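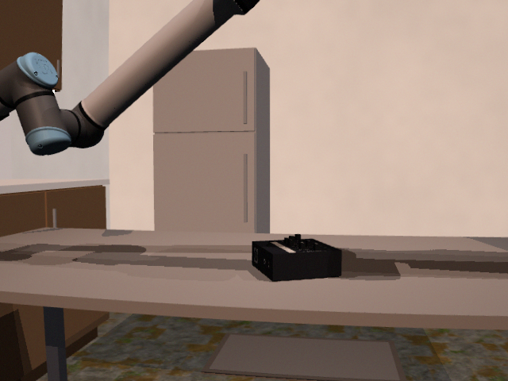

Kitchen with a long table and a two-door refrigerator against a peach-beige wall.

Shared kitchen: new rules for the refrigerators start in August

The kitchen on the ground floor of Plekard House gets more use than any other room in the building. Since the Pruvdale offices moved in upstairs, 86 people have a key to it, and the complaints in the suggestion box are mostly about food. Milk goes missing, leftovers stay for weeks, and the freezer door won't shut when somebody has jammed a pizza in sideways.

Chanida Boonchu in the building office went through the complaints last month and met with tenants from each floor. The rules below are what they agreed on. They apply from the first of August.

Label everything. Write your name, your floor and the date you put the item in. Tape and markers will be in the drawer nearest the door. Food with no label will be thrown out at the next cleanout, including unopened food.

Five days is the limit for cooked food and anything in an open package. Condiments, butter and jam can stay longer if they have a name on them and are still in date. Please don't write a new date on an old container. Several people brought this up.

One shelf per floor. The top shelf is for the ground floor, the next one down is for the second floor, and the third floor has the one below that. The bottom drawer is for fruit and vegetables from anyone. The door is for drinks and small jars. If your shelf is full, take something home.

Shared items go in the blue tub. Coffee creamer and milk paid for out of the kitchen fund are kept there, and anyone may use them. Everything outside the tub belongs to somebody. 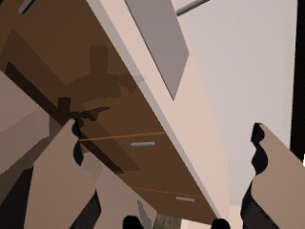
Cleanouts

The refrigerator will be emptied of old food twice a month, at 4:30 p.m. A notice will go up on the kitchen door 2 days before. Containers will be thrown out along with what is in them, so if you are fond of a dish, take it home in time. The office can't wash and store them, and last year's box of lost lids has gone to recycling.

Spills are still the job of the person who made them. Spray and paper towels are under the sink. If you find an old spill and can't tell who made it, a note to the office is fine.

Catering and large orders

Groups that bring in lunch for a meeting have been filling two shelves at a time. From now on, trays for more than 15 people need to be booked with the office by noon the day before. We will clear space if we can. Pinheiro Catering has agreed to deliver later in the morning when asked, and that should keep most trays out of the refrigerator altogether.
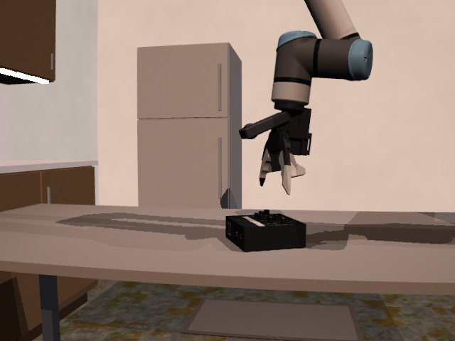
The other question raised at the meeting was money. The kitchen fund stays at $5 per person per month and pays for coffee, creamer, dish soap and sponges. A proposal to buy a second refrigerator from Pamix was discussed and put off until the fall, when we will know how well the shelf system is working. A few third-floor tenants asked for a small one on their own floor. The wiring up there would have to be checked first, and the office is getting a price for that.

Questions about any of this can go to Chanida Boonchu at the front desk, or in the suggestion box by the mail slots.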